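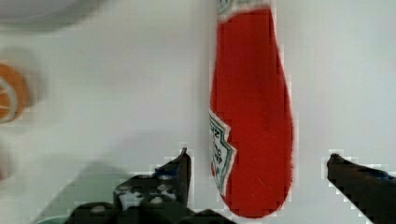
Should you buy the spare gripper fingers at the same time as the arm?
Buy them with the first order if the budget can stand it, because a second order means a second round of signatures and a second shipping bill.

I wrote that on a sticky note for myself this afternoon and I'm copying it here so I don't lose it. The budget sheet for next year is due at the end of March and I've been putting it off since the holidays. Sat down with it after lunch, tea in hand, and got as far as the third line before I was arguing with myself. The Banau quote came in with the second arm, the controller and a service plan I didn't ask for. The Kodikara quote is shorter and nicer to read, but the gripper is extra, and so is the cable set, and so is somebody coming out to set it up (why is that ever extra?).

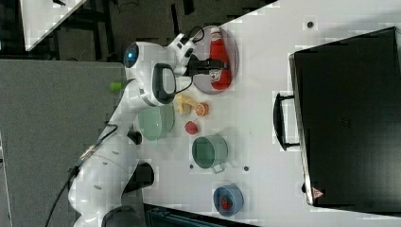 Shuk-fan Yau

So, the numbers. I have 4000 for the small stuff, meaning grippers, mounts, cables and anything for the table. The arm comes out of a different pot, thank goodness. Plarkent wants 2000 for a pair of grippers with the softer pads, and that's half my money gone on one line! I do like those pads though. Slick round things like bottles are what we spend our days on, and I'd pay for a better hold on them before I'd pay for nearly anything else on the list.

Then there's the table. I want a second one with the same white top and the same kind of holes in it, so we can move a setup across without measuring everything again. Hunside will make one but the wait is 9 weeks. I wrote back asking if they'd do it faster without the legs – we have legs – and haven't heard yet. 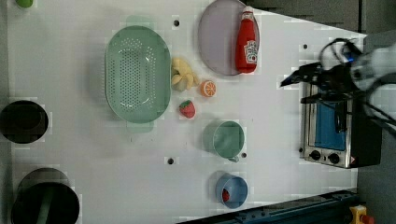 If they say no, I'll order it anyway and push the second arm back to match. No sense having an arm sitting in its crate with nothing to bolt it to. I did that once at my old job and tripped over the thing all spring.

Props I'm hardly worrying about. Toy fruit is cheap, bowls and mugs are cheap, and a colander costs less than my lunch. The toaster oven is the one bigger item and I'd like to buy the same model twice, so that goes on the list tonight before they stop selling it.
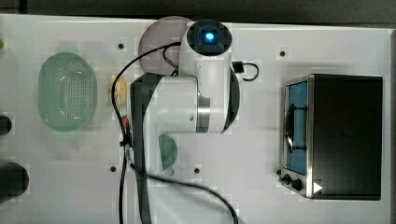
The arm over the table, with the colander on one side and the toaster oven on the other.

Still undecided on the service plan. It runs 3 years and I keep going back and forth. Cable wear is my main worry, and I need to ask Banau if cables are even covered, since the quote just says "parts" and leaves it there. Will call them in the morning before ten, when someone picks up.

Also need to ask if the fingers from one maker fit the other's wrist. If they do, the whole sheet changes and I start over. Going to bed.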